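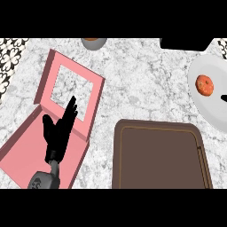 **Figure 3.** Simulated kitchen counter, box task. The left hand is open above the pink box; the orange sits on the plate at right, with the brown tray between them.

### 4.2 Learning from short corrections

We were surprised by how far a small set of corrections could carry the policy. The base model was trained on 642 simulated demonstrations, all recorded by Quyên Mai and Czesław Szewczyk in the Brelley kitchen. We then let it run on its own and stepped in only when it drifted, which gave us 64 short corrections, most of them lasting about 5 seconds.

The box task (Fig. 3) is where this paid off most clearly. The window in the lid is a real troublemaker: the counter shows through it, and the base policy often reached for the opening when it should have gone for the border. After fine-tuning, the hand went to the border far more often, and it kept doing so when we changed the angle of the box - a variation that never came up in the corrections!

We find this exciting for a simple reason. The corrections contain no labels and no extra reward, only the operator's hand motion from the moment of takeover. Mixing them with the original data at equal weight worked best. Training on corrections alone made the policy forget how to approach the plate, and two of our runs never recovered.

Fruit placement improved too, though less. Most of the remaining failures happen at release, when the thumb opens late and drags the fruit toward the rim. We return to these in Section 5.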